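Mola Street and Garden Bird Log
README

This folder holds the bird records kept by the Mola recording group: what was seen or heard, where, and at what hour. It covers one breeding season, April to August, in two neighborhoods, Floreck and Ayaaba. Please read the notes on gaps before you add anything up.

What is in the folder

records.csv - one row per bird or group of birds noted, 3,000 rows in all
visits.csv - one row per visit, including visits when no birds were noted
species.csv - the short codes we use and the common names they stand for
nests.csv - nests found during visits, with a stage for each
changes.txt - corrections made after the first release

All files are plain text, comma separated, with a header row. Times are local and use the 24-hour clock. Empty cells mean the recorder left the box blank on the sheet. They do not mean zero.

Columns in records.csv

visit_id - matches the same column in visits.csv
time - start of the five-minute block in which the bird was noted
code - see species.csv
count - number of birds, or blank if heard only
how - S for seen, H for heard, B for both
spot - garden, hedge, roof, wire, street tree, ground or overhead
doing - singing, feeding, carrying, fighting, flying over, or blank
note - free text, copied as written

The "spot" column was added in May. For the visits before that we went back to the paper sheets and filled it in where the recorder had written enough to go on. Rows filled in this way have a lowercase letter f at the end of the note.

How the records were made

Each visit follows a fixed route on foot. There are 11 routes, six in Floreck and five in Ayaaba. A recorder starts at the marked end, walks slowly, and stops for five minutes at each point. Birds seen between points are written down too but carry the word "between" in the note.

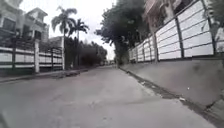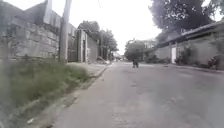
Morning visits start no later than 7:30. Evening visits start two hours before sunset. We asked recorders not to go out in steady rain or strong wind, and the visits file has a weather column so you can check what they met. A few visits were cut short. These are marked "part" and should be left out if you are comparing one route with another.

There are 910 visits in visits.csv. Routes were not walked equally often. Floreck 2 and Floreck 3 have the most visits, and Ayaaba 5 has the fewest because it was only added in June.

Nests

We did not go looking for nests. The ones in nests.csv were noticed from the sidewalk or by a householder who told us. The stage column uses building, sitting, young, empty and given up. "Given up" was used only when a nest had been left unfinished for 12 days or more. Several pairs of pigeons started a nest in one place and moved to another, and we have kept both nests as separate rows with a shared pair number where the recorder was confident it was the same pair.

Nest locations are given by route only. Please don't ask us for house numbers.

Known gaps and problems

Loud birds are over-recorded. Crows, jays and doves are hard to miss, and small birds that feed quietly inside a hedge are often missed altogether. Do not read the totals as a ranking of which birds are most common.

Traffic noise affects the "heard" rows on the routes nearest the main road. Recorders scored noise from 0 to 3 at each point, and the average is in visits.csv.

Two codes were mixed up on the Floreck sheets during the first weeks: HOSP for house sparrow and HOFI for house finch. We corrected the rows we could be sure of. The rest now have the code UNSM, small brown bird, not identified.

Swifts and swallows flying high overhead are counted as "overhead" and are not tied to any point. The same birds were very likely counted more than once on a single visit.

Tools

The sheets were typed up in Trundus, a small entry form we wrote ourselves. It rejects unknown codes and times outside the visit. It does not catch a wrong count, so if you see a row with 40 wrens in one hedge, please tell us. The form is in the tools folder, with its own notes on setup.

Use

You are free to use the records for any purpose as long as you name the Mola recording group as the source. If you change the files and pass them on, say what you changed. For corrections, open an issue with the visit_id and the time of the row. We check issues at the end of each month and list every fix in changes.txt.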